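About Gondamier

Gondamier installs and maintains the Varkum training cell for technical colleges. Each cell is inspected every 2,000 operating hours – joints, cabling and gripper fingers alike.

Worn fingers are replaced in pairs, and the arm is then recalibrated.

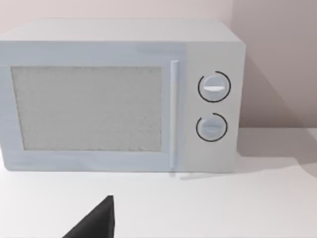
Calibration is rehearsed in simulation first. Trainees approach the microwave's long vertical handle before they attempt its two round knobs.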